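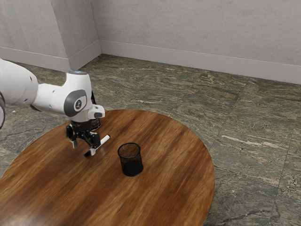 Hi Marietjie, quick update on the Bolby songbook before the grant check-in. We've now got 80 songs written down, and the Villalobos family sent 2 more tapes last week (scratchy, but what a voice!). 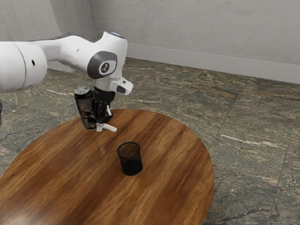
Typing up the lyrics is slower than I'd hoped, mostly the older verses. I've spent $400 on tape transfers so far, and Grummont can print us 30 proof copies in November. Could you okay the paper quote by then?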